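Germination and Early Growth in Two Hemp Seed Lines
Areti Gavalas and Orlando Chávez
November 21, 2024

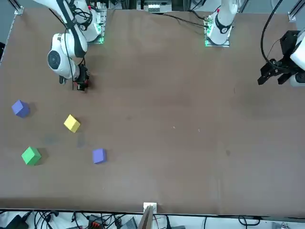
We compared Plesham and Hemport, both fiber types, to see which came up more evenly in a cool room. Seeds went into plug trays of peat mix, 81 per line, and were watered from below. Lights ran 18 hours a day.

Plesham was up first, on day 5. Hemport took 2 days longer but the seedlings were closer in height — easier to thin. Stem color did not differ between the lines.

One Plesham tray dried out along an edge and we left it out of the height averages. We would repeat the trial with a heat mat.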